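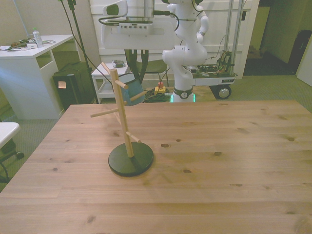
A gripper holds a blue mug level with one of the pegs on a wooden mug tree.

Putting away the cups

Hanging a mug is a tolerance problem. The handle has to clear the tip of the peg, then travel along it at the peg's own angle, and the fingers must let go without dragging the mug back off. At Pilevora, Souad Naciri scores each stage separately over runs of 20 attempts. In January her arm finished 7. The current controller finishes 19, provided the stand stays where it was during setup. Rotate the base by 10 degrees and most attempts fail at the first stage. Naciri rates the chore as unsolved for home kitchens.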